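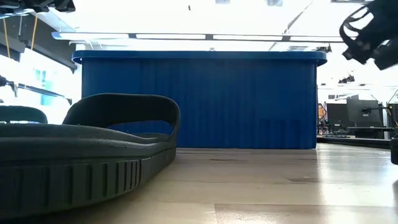

Jun 23, 2024

Went in for the afternoon to get through the gripper comparison before the new week. The building is quiet on Sundays and the network behaves. Wissam came at one and stayed until the first set was done.

The job is sandals into the blue bin. It sounds easy and it has eaten most of the month. The Plover fingers did fine on boxes back in March, and we all assumed shoes would follow. Rubber footwear is a different matter. The strap gives when you squeeze it, and the sole is thick enough that you have to know which part you are going for before you close.

Ran the Plover set first. 100 tries, sandal on the floor, bin behind it, same start pose for the arm each time. 19 misses. Most of them were on the strap: one finger goes through the opening, the other comes down on the outside, and when the arm lifts, the sandal swings and the heel catches the rim of the bin. Four were plain slips off the side of the sole. I had expected the grooves there to help. They may make it worse, as the pad seems to sit on the ridges and not grip much of anything.

Swapped to the Ilen after that. The swap itself took longer than it should have. One of the mounting screws was chewed up and I had to go hunting in the drawers for another. Wissam held the cable out of the way and told me about his sister's apartment, which has a leak again.

The Ilen did better, 12 misses out of 100. It is slower to close, and I can see that in the cycle time, but it holds the strap without letting it twist. I stopped once to retape the left pad. I don't think that spoils the count, but I wrote it in the log so Hsiu-ying can decide. She will ask.

The low camera view is the part I am least happy with. Close to the floor like that, the sandal takes up so much of the picture that it crowds the bin standing behind it, and the shine off the boards on the right washes out to white. The controller didn't lose the bin today, but it hesitated several times and I had to read back through the output to find out why. I want to try raising the camera a hand's width, and maybe turning off one row of lights. Hsiu-ying would prefer to keep the view as it is and fix it in software. We have had this talk before – I expect we will have it again tomorrow.

Didn't get to the Dollov controller. It is still in its box under my desk. Wissam thinks it will cut the delay on closing, and he may be right, but I don't want to change two things at once.

Shoulders sore from kneeling and resetting the sandal by hand. Should bring the knee pad from the garage.

Home at seven. Ate the rest of the rice and called Mom. Need to order screws, M4, the short ones, and return Wissam's hex keys, which came home in my jacket.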